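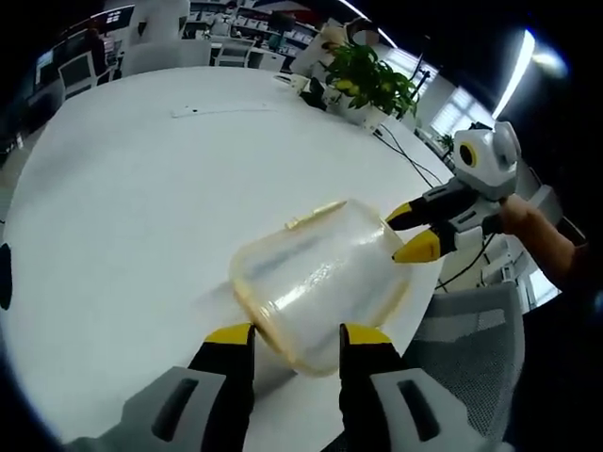

Figure 1. Translucent container with a yellowish-orange rim.

Sea ice thickness at Prulcombe Inlet: project report
2021-02-04

We drilled 64 holes along the Parnis line in January, spaced 100 metres apart. Mean thickness was lower near the river mouth, where the snow cover was also deepest. Three holes were abandoned when the auger jammed. 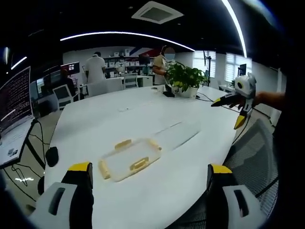 Figure 2. Clear container and lid on the table.

Salinity was measured on melted cores with the Wirnerier meter. We left out the cores from the Mai end of the line, as the labels had come off. Around 300 grams of ice was enough for one reading.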